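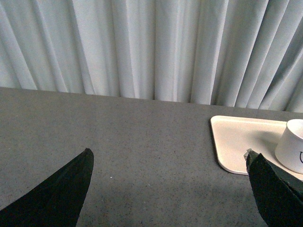
Notebook, Textile Conservation Workroom, Tumari
July, entry begun 9:10 a.m.
Entered by N. Valdovinos

Purpose
To establish a wash procedure for the Lalska table linens ahead of their return to the dining collection. The linens are undyed except for a red border stitch, which bled slightly in the spot test carried out by Rocío Tlapale last month.

Materials
Test strips cut from the damaged napkin, 16 in total. Deionized water. Neutral detergent, stock bottle from Tikden. White blotting paper. Glass weights.

Procedure
1. Strips numbered in pencil on cotton tape and sewn at one corner. Strip 7 was numbered twice in error; the second tape was removed.
2. Detergent diluted in 1,600 mL of water. The remaining 400 mL was held back for the first rinse, making 2,000 mL drawn from the carboy. The log on the carboy has been updated.
3. Strips immersed for 10 minutes, face down, without agitation. Bath at room temperature.
4. Strips lifted on netting and blotted. Handling by the corners is to be avoided, as the selvage is weak.

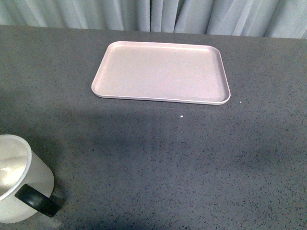 Observations
Border stitch stable on all strips except 3, 11 and 12. On these a pink halo was visible on the blotter within the first minute. All three came from the fold line, where the thread is most worn. Fulgencio Palacios considers that the fold line was mended later with a different thread, and has asked to see it under magnification before any further washing.

The yellowing along the hem was reduced but remains uneven. A second bath may be justified. No decision has been taken.

Correction
The previous entry gives the thread as silk. It is cotton. Bart Vandenberghe confirmed this from the fiber sample, and the object record requires the same change.

To be done
Magnified photographs of strips 3, 11 and 12 (F. Palacios).
Repeat the test with a shorter immersion, using strips from the opposite hem.
Return the netting frame to Estrella Palacios.
Order blotting paper; the present packet is nearly finished.

Closed 4:40 p.m. Strips left under weights overnight.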